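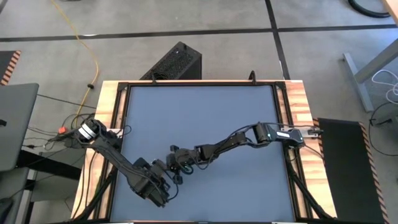
Photo: Cheng-en Fu / Plonport Letter

The four-day week, one more time

Every May the four-day week comes around again, and every May I get the same report in a new cover. Workers are happier. Output held steady. Managers were nervous at first and then won over. I read the latest one, from the consulting outfit Modau, on a Saturday, which tells you how my own week is going.

I'd like a four-day week. I suspect you would too. That is part of my trouble with the research, which is mostly done by people who would like one, on companies that already wanted to try it.

Take the Modau report. It covers 40 firms, all of which signed up on their own. A company that volunteers for something like this tends to have money in the bank and a boss who reads articles about burnout. The firm that runs short-staffed on two shifts and loses a line cook every month didn't send in a form. So when the report says almost all the participants plan to keep the shorter week, I believe it, and I still don't know what it means for the line cook.

Then there is the matter of how output was measured. At most of the firms, managers were asked whether work had suffered. That's a survey about a feeling. If I had just told my whole staff they could have Fridays off, I would also be slow to write down that it was a mistake.

The part I did find useful is buried near the back, where a few firms describe what they cut. Marras, a payroll company, dropped its standing meetings and put a limit on internal email. Plotasar, which prints packaging, moved to staggered days off and hired two more people to cover the gaps. Those are very different things. Marras found slack and gave it back to the staff. Plotasar paid for the extra day with wages, and the report puts both in the same column as if they had run the same experiment.

I called Plotasar to ask what the new hires cost. They wouldn't give me a number, though the woman I talked to was cheerful about the schedule and said her own day off is Tuesday. Her phone kept ringing while we talked.

Some readers will write in to say the five-day week was once a wild idea too. Sure. It also took decades of fights, laws and union contracts, and it came with rules about overtime pay. The current pitch comes with a slide deck. I haven't seen much in it on hourly workers, who lose a day's pay if the rate doesn't go up, or on child care centers, which would have to decide whether they are open Fridays.

What I want to see is a trial where the companies are picked by lottery, the hours are logged by somebody other than the boss, and the follow-up comes two years later. If one exists, send it to me and I'll read it, on a weekday this time.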